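Loster Tabletop Pushing Kit

The Loster kit is a fixed work surface with a set of blocks for studying language-directed pushing. The arm carries a plain cylindrical rod and has no fingers, so every rearrangement is done by contact from the side. The board mounts on a standard perforated table.

Block set: solid colors, with shapes including cube, star, cylinder, triangular and hexagonal prism. An instruction names a block by color and shape - "push the red star away from the blue cube" - and the policy returns planar rod motions until the step limit is reached.

Reference results: the Bruneo policy was trained on 1690 demonstrations collected at the Tuvville lab and tested on 400 instructions, none of them used in training. Most failures came from blocks that started in contact. Adding 14 separation routines to the training set reduced these, but star shapes still rotate under an off-center push. Median episode length was 19 seconds.

Ordering: board, rod and blocks ship together. The Rengifo mounting plate is sold separately. 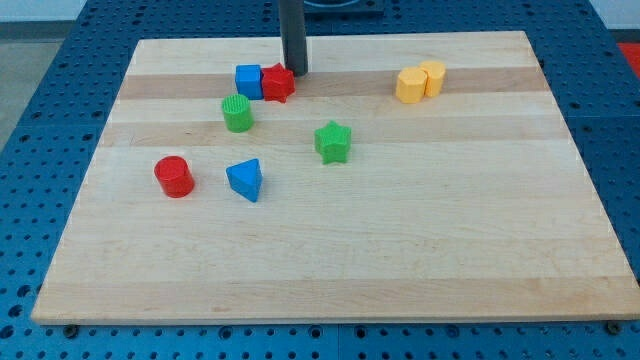

Loster board and block set on a perforated table, rod near the red star.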